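Two Arms and a Slipper: A Month with the Terkus Pair

I've wanted a machine to pick up after me since I was a kid, so when our shared workshop in Ibarra got a Terkus two-arm kit I signed up for every evening slot I could get. The question I brought with me was pretty simple. Can a pair of robot arms do the small, dull jobs around a house yet? I now have a month of evenings behind me, and my answer is a happy "sort of," with a few surprises on both sides of it.

First the basics. You get two arms, a rail to bolt them to, the power boards, and software called Hiso that lets you teach a task by guiding the arms through it over and over. The whole thing came to a little more than 4000 dollars, which our group split. Assembly took two long nights, mostly because the cable clips are fiddly and the manual has you mount the elbows before it tells you which one is left. Once it was up, though, the first move out of the box made me laugh out loud. The arms are so smooth! I had expected something jerky, and they swing in like somebody reaching for the salt.

Then I started on chores. Sponges were easy. Plastic cups were easy if they stood upright, and hopeless if they rolled. Washcloths I could get folded in half, then in half again, with corners that nearly met (my own don't do much better). A sock is still beyond it, at least with the teaching I gave it.

Shoes turned out to be my favorite test. Anyone with a hallway knows why -- they're always in the way, and putting them straight is a job you do ten times a day without thinking. A slipper is a nice step up from a cup. It has a soft part and a stiff part, it has a right way around, and it can be gripped well in only a few spots. With one on the table and a gripper on each side, you also have a real choice to make: one hand or two? 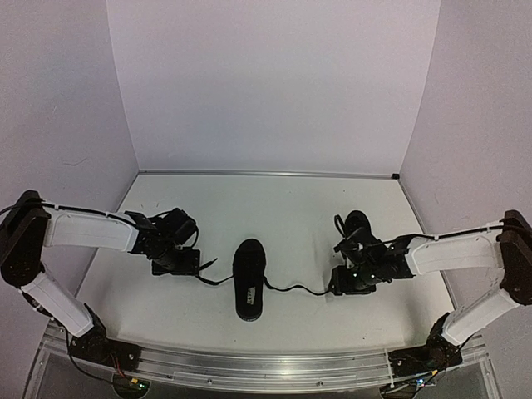 Two hands is a waste of a good arm, according to Cukach, commenting on my first write-up. A person grabs a slipper by the opening and flips it without looking, the comment went on, so a machine that needs both hands and a clear white table for one piece of footwear isn't doing a chore, it's doing a demonstration, and I should come back when it can handle a pile by the door with a wet umbrella on top.

Fair enough, and I'd love to see the pile too. But I tried both ways and I'd still teach it with two. One-handed, my setup tended to pinch the upper and drag the thing sideways. With the second gripper steadying the other side, it could turn a slipper to face the wall and leave it there. I gave it 37 teaching runs for that one motion, which sounds like a lot until you remember that each one is over before your coffee cools. After that it got the job done far more often than it missed. When it did miss, it usually closed its fingers on air, paused, and tried again with great dignity.

The color of things matters more than I'd like. Dark slipper on a white table, fine. When I put a cream-colored one down, it hunted around as if I'd hidden it. Lighting matters as well, and the runs I taught at 9 p.m. under the lamps didn't carry over well to a sunny afternoon.

As for speed, it's slow. I could tidy the whole hallway while it does one pair. I don't mind that as much as I thought I would, and a machine that works while I'm out can take all day as far as I'm concerned. What does bother me is that the arms stay bolted to their rail, so the mess has to come to them. For a small shop with parts arriving in the same place every time, that's no trouble at all, and I'd look at this kit seriously for sorting or for loading trays. For a home, you'd be carrying your shoes to the robot.

Would I buy it again? Yes, tomorrow, as a thing to learn on. The fingers are next on my list -- Terkus sells a rubber-tipped set, and I still have that sock to deal with.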